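Keeping a Shared Workshop Running: Notes for the Saturday Talk
Stojan Kos, Demness open day, Sat 19 September 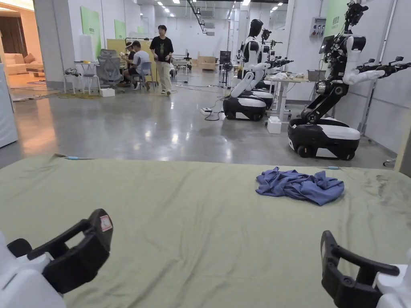
Slide 1. Who I am and what I'm covering

Morning, thanks for coming. I've managed the bookings and the upkeep at Demness for three years. Before that I rented a bench like everybody else.

The talk is on how you share one large floor between people who do very different work. I'll go through space, cleaning, storage and money, then leave time for questions. Copies of our house rules are at the back table, take one.

Ask who in the room already runs a shared space. If it's more than half, skip slide 2 and go straight to the floor plan.

Slide 2. What we started with

An old dispatch hall that belonged to Imton. They moved out in March and left the power, the lights and a lot of pallet racking. No interior walls.

We thought no walls was a problem and got a quote for partitions. The quote was higher than our rent for the year. We put it off and never went back to it.

Slide 3. Floor plan

Show the first plan, then the current one. Point out that the benches moved away from the loading door.

The first plan was by trade: wood in one corner, textiles in another, electronics along the back. It looked tidy on paper. The trouble was dust. Wood dust goes wherever the air goes, and the air went straight from the loading door to the textile tables.

The current plan is by mess. Dirtiest work by the extraction, cleanest work at the far end, and the middle for people who don't mind either way. Faustine Guillot drew it up on squared paper in one evening and we've only changed it once.

Walkways are marked with tape. Replace the tape before it lifts. Once a corner comes up, carts catch it and you lose the whole run.

Slide 4. Booking

We use Collet for bookings. Paper works too. What matters is that there's one calendar and everyone looks at the same one. In our first year we had a wall chart and an email list, and twice we had two people turn up for the same bench.

Rules we settled on:
Half-day slots, morning or afternoon.
No more than 8 slots ahead per member.
If you're 30 minutes late with no message, the bench is free for anyone.
Evening slots need two people in the building.

Expect a question on the evening rule. Answer: it's in our insurance terms, and we would keep it even if it wasn't.

Slide 5. Cleaning

Long slide, slow down here.

We tried a cleaning rota. It lasted until summer. People signed up for weeks when they were away, and then there was an argument over who should cover.

What we do now is ten minutes at the end of each slot, built into the booking. Your slot ends at ten to one, and you clean until one. The next person can't get in before that, so there's no pressure to hurry off.

A contractor does the floor once a month with a scrubbing machine. The rest is up to members. Brooms hang on the pillars at eye level. When we kept them in a closet they stayed in the closet.

Table covers – wash them or shake them out outdoors. Don't shake them indoors. Yes, people do.

Slide 6. Storage

Each member gets one shelf on the old racking. Name and phone number on the front. Anything without a label goes to the holding shelf for a month, then we give it away or throw it out.

Larger items are by agreement and cost extra. We were too soft on this at first and ended up storing a boat trailer for most of a winter.

Flammables go in the steel cabinet, and the key is at the desk. Read the cabinet rules out loud if there are new members in the room.

Slide 7. Money

Setup cost us 2,000 for benches, tape, hooks and signs. Most of the benches were secondhand. The monthly fee is 200 for a full member, half that for mornings only.

The biggest surprise was lighting. The hall is deep and the lights are on all day, even in June. We had them put on separate switches by zone, and the bill came down enough to pay for the electrician by the following spring.

Keep a repair fund. Ours goes mostly on the extraction unit, a secondhand Ravix. Filters are the main expense. Order them before you need them, as delivery can be slow.

Slide 8. What I'd do differently

Write the storage rules before the first member moves in.
Measure the loading door. Ours is narrower than the drawings said.
Have the noise conversation early. We now keep loud work to mornings – it took a long and bad-tempered meeting to get there.
Put in more outlets than you think you need, and put them overhead if you can. Extension cords across a walkway were our most common complaint.

Slide 9. Questions

Leave this one up. Contact details are at the bottom.

If nobody asks anything, offer to go through the insurance list. Faustine has the membership forms and can do a short walk around the hall at noon for anyone who wants to see the zones. Closed shoes only past the yellow line.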